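Environmental Writing Reading Group, Irkstead – Minutes of the February Meeting

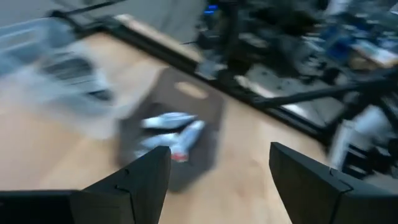

The meeting opened at 6 with the Trever chapter on "resilient" river towns, which most members had finished and few had enjoyed. The chair asked what the word resilience was doing in it that "still there" would not do. No answer was agreed. One member said the word let the author praise a town for surviving a flood without asking who had let the building go ahead on the flood plain. Another thought this unfair to chapter 2, where planning is at least mentioned. The talk moved to how such books describe materials, and the member who had brought the Benítez essay said that a light wooden tabletop with a soft grain gets called "natural" on sight, before anyone has asked where the tree stood or what was cut down with it. The chair doubted that readers were so easily led. It was noted that the chair had used "natural" twice already.

Minutes of the last meeting
Approved with one change. The line stating that the group "welcomed" the idea of a joint session with Emora should read "heard."

The Benítez essay
The essay argues that local newspapers taught people to see the marsh as waste ground, by calling it that for long enough. Members found the quotations strong and the conclusion weak. All the quotations come from one newspaper. It was asked whether readers believed the paper, or whether they already thought the marsh was waste ground and the paper was repeating them. The essay does not say and, in the view of several present, does not try to find out. One member objected that no essay of 31 pages can settle a question like that. The reply was that it could then have been shorter.

Proposal from Emora
Emora has offered to run a workshop on "storying the watershed." The outline was read aloud. Members asked what would be written at the workshop, who would keep it, and whether "storying" meant writing. The outline covers none of these. Two members were in favor of going ahead anyway, since the room would be free and the worst outcome was a dull evening. Others felt the group had already had enough of those. Deferred until Emora sends a plain account of what people will do for the 4 hours.

The group's own essay collection
No new drafts received. The working title, "Ground Truths," was questioned again and kept again for lack of another. It was agreed that contributors may not use "entangled" in a first paragraph. A request to extend this to the whole essay was voted down.

Actions
Secretary to write to Emora with the questions above.
Copies of the next reading to go out by Friday. The marsh essay is to be returned to the shelf with the loose pages in order – they were not in order this time.
Chair to look for a second newspaper covering the same years as the Benítez quotations, if one exists.

Other business
A member asked whether the group had changed its mind about anything since it began meeting. Held over.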